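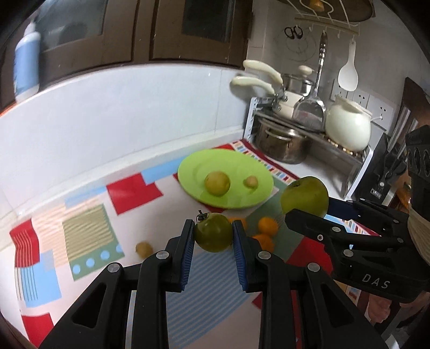 Figure 2. Two hand-held grippers over the practice counter, green tomato between the blue pads.

Section 8: Fruit Pick Practice, Two Grippers

By now your team has both hand grippers put together and you get to do the best part of the Jarport kit: picking things up! Fruit is a great first load. It's round, it rolls, and every piece is a little different, so the Fostville club starts every new season with it.

Before you start

You need both grippers, a patterned tablecloth, one plate and a mix of small and large fruit. Firm fruit is easiest. Save the ripe stuff for Section 9.

1. Spread the cloth flat and set the plate where both drivers can reach it.
2. Put out the fruit with some space around each piece. Leave one or two on the plate.
3. Open and close each gripper a few times with nothing in it. The jaws should move smoothly and the pads should meet evenly. If a jaw sticks, loosen the pivot screws a quarter turn and try again.
4. Driver A lines up on a tomato or other small fruit with the jaws open on either side. Come in low and slow.
5. Close until the ridged pads touch the skin on both sides, then squeeze just a bit more and lift.
6. Driver B does the same with a large apple. Hold it up for a count of 8, then put it down gently on the cloth.
7. Swap places and go again. It gets fun fast, and you'll feel the difference by your second turn!

Note: Write down every try on the Daneshvar log sheet, drops included. You'll want those numbers when you set up the arm in February.

Note: Stems can push a pad off line. Grab around the widest part of the fruit, below the stem.

CAUTION: Keep fingers away from the pivots while the jaws are moving. Hold the tool by its handle only.

CAUTION: Wipe juice off the pads before you put the grippers away. Fruit used for practice is not for eating.

If the fruit keeps slipping, go back to step 3 and check the pads, then see part 155 in the spares list.

Rev. 3 Apr 2024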